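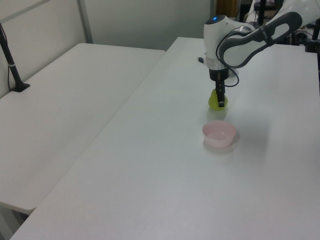
Can a Robot Clean Up Your Kitchen Yet?

You have probably seen a video of a robot folding a shirt or loading a dishwasher. It looks easy. Maybe you wondered why you still have to clear the table yourself after dinner.

The short answer is that robots are not ready for your house. Let's look at why.

Start with a very small chore: pick up a pear and put it in a bowl. You could do this when you were a baby, more or less. You didn't need a lesson. For a robot arm it is a real job, even on a plain white table with nothing in the way.

First the robot has to find the pear. Then it has to work out where to put its fingers. Many robot arms have only two, and they open and close like a pair of tongs. A pear is fat at one end and skinny at the other, so a bad grab can make it roll away. Squeeze a ripe one too hard and you get mush.

Your hand fixes problems like these without asking you. Your skin feels the pear start to slip and your fingers tighten. Lots of robot grippers can't feel much at all.

Now think about a real kitchen. The pear is under a dish towel. The bowl has cereal stuck to it. The light is off, somebody left a backpack on the counter, and the dog wants to know what's going on. A robot that did well on a clean table may have no idea what to do.

So be a little suspicious when you watch a robot video. Ask some questions:

Is the video sped up? Look for a clock, or people moving funny in the background.

Is a person steering the robot from another room? That happens a lot, and it's fine, but then the robot isn't doing the thinking.

How many tries did it take? Say a robot gets the pear into the bowl 38 times out of 46. That sounds pretty good. It also means 8 misses, and you would not want a robot like that putting away your grandmother's glasses.

Some machines do help with chores already. A dishwasher is great at washing dishes, but it can't carry them in from the table. Robot vacuums clean floors, and plenty of them still get stuck on socks. Each one does a single job that people have set up for it.

Could a robot do all your chores someday? Maybe. Smart people are working on it, and the arms do keep getting better. But "someday" is a slippery word - adults were promised robot housekeepers when they were kids, too.

For now, the pear is yours to put away.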